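Chapter 4
Water in Leaves and Stems

In this chapter you will learn:
how water moves from the soil into the leaf
why a leaf becomes soft after it is removed from the plant
how growers and shops slow the loss of water
how to measure the loss with a kitchen scale

Key words: cell wall, turgor, stoma (plural: stomata), midrib, vein, wilting, transpiration

4.1 A problem at the market

The town of Mondville has an open market where farmers sell their vegetables from early morning. The farms lie in the Haldane valley, and the first trucks arrive before sunrise. At that hour the salad greens are stiff and they break with a clean sound. By noon the same greens hang over the side of the box. They have not been cooked or frozen, and no insect has eaten them. Still, many customers will not buy them.

The farmers know several answers to this problem. They cover the boxes with a damp cloth. They keep them out of the sun and the wind. One of the farms, Hukico, cuts its greens in the evening and stores them overnight in a cool room at 4 degrees Celsius. All of these methods are older than the science which explains them. In this chapter we will look at the science.

4.2 What keeps a leaf stiff

A tree has wood to hold it up. A young leaf has very little hard material, and it depends mostly on water. Each plant cell is surrounded by a cell wall, and inside the wall there is a bag of liquid. When the bag is full, it presses on the wall from inside. This pressure is called turgor. You can compare the cell with a bicycle tire: the rubber alone is soft, but the tire is firm when it is filled with air.

When the cell loses water, the pressure falls. The wall is still there, but nothing presses against it any more. If this happens in many cells at the same time, the whole leaf bends down. We say that the leaf is wilting.

In many cases wilting can be reversed. Put a soft lettuce leaf in cold water and wait, and the cells may fill again. But if the cells have lost too much water, they are damaged and the leaf will stay soft.

4.3 The path of the water

Water enters the plant through the roots, rises through narrow tubes in the stem, and reaches the leaf by its stalk. From there it follows the midrib, the thick line in the middle of the blade, and then the smaller veins - each one thinner than the one before.

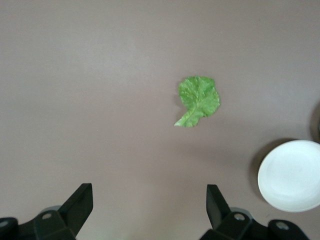 Undow Life Science Writing Group

The paler veins spread out from the midrib across the green blade. In a living plant, water leaves the ends of such veins and passes into the cells. Part of it then escapes to the air through very small openings called stomata. This loss is named transpiration. After the leaf is cut, the loss goes on for a time, but no new water comes from the roots.

4.4 Before you continue

Choose a fresh leaf of any salad plant and weigh it. If your scale is not fine enough for one leaf, use 100 grams of leaves. Leave them on a dry plate in the classroom, weigh them again after 6 hours, and write both results in your notebook. You will need these numbers in Section 4.5, where we calculate the water loss as a percentage.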